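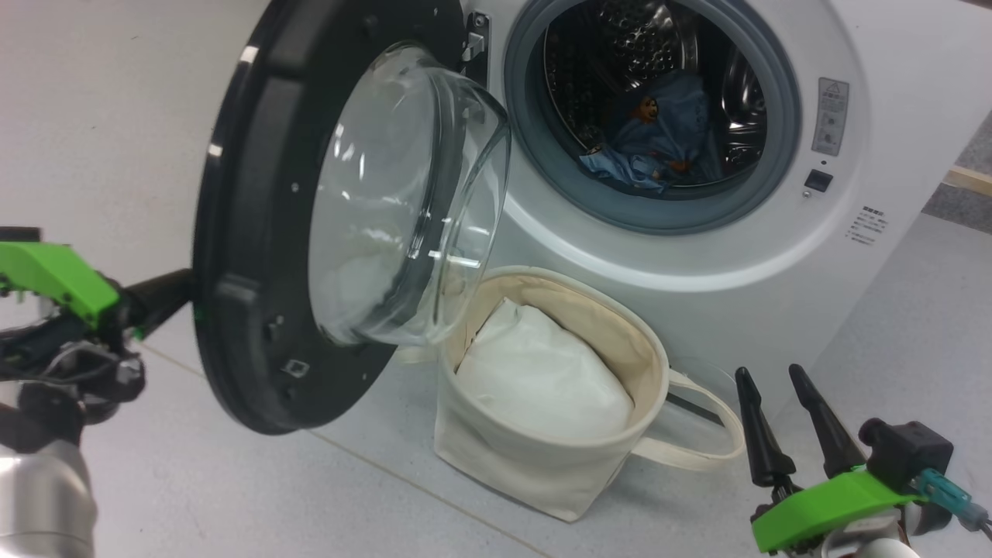

The laundry corner, with the washer door wide open and a cream fabric basket waiting underneath.

I went to the Dritlow open house expecting kitchens. I've been putting off redoing ours for so long that my sister stopped asking, so when the flyer said "see every room in use" I figured I'd look at some countertops, eat a free cookie and be home by lunch. I stayed until they started stacking the chairs! And most of that time I spent in the laundry room, of all places.

Some background for anybody who hasn't been. Dritlow is the old box factory out past the rail bridge, and since August the ground floor has been set up as a string of rooms where you can try out home stuff before you buy any of it. The open house was 2022-11-24, admission was 3 dollars (cash only, bring small bills) and you got a paper map that was wrong about the restrooms. There were 13 rooms on the map. I made it through most of them, but I skipped the garage one and the one with the mattresses because there was a line.

Ruba Hattar took our group around. She used to run a hotel laundry and she has opinions, which I loved. Her big thing is what she calls the drop, meaning the trip your clothes make from the drum to wherever they're going. At my house the drop is me hugging a heap of damp towels down the hall and going back for the socks. Her way is to put a soft basket on the floor right under the opening and swing the door all the way back, so whatever slides over the lip lands in the basket. That's it. I've owned a front loader for years and my basket has always lived on top of the dryer.

She also had us crouch down and look at the rubber gasket, the big gray-blue ring around the opening. Pull the fold back, wipe it out, leave the door open for a while after the last load. I knew this in the way you know you should floss. Then she pointed at the bottom of the drum, where there was a crumpled blue something still lying in there, and said always look twice before you shut the door. A man behind me said he'd once dyed a whole load of his wife's work shirts that way and it got very quiet for a second.

The floor in there is a pale gray that I would pick tomorrow if I were picking floors.

After that we had the folding table (Costus makes it, 138 dollars, nice height but it wobbled when I leaned on it) and a wall rack from Nakent at 109 that I went back to look at twice. Cillian Conneely was working that end and let me fold it up and down as much as I wanted. It takes one hand, and the arms stay where you put them. I didn't buy it - I have to measure the wall first - but I took the card.

The kitchens were fine. I liked the deep drawers in the second one and I didn't like the faucet. Lunch was soup from the Ní Mhurchú stand by the door, leek and potato, with really good brown bread, and they were out of cookies by the time I got there.

Parking is on the gravel side, and wear shoes you can crouch in.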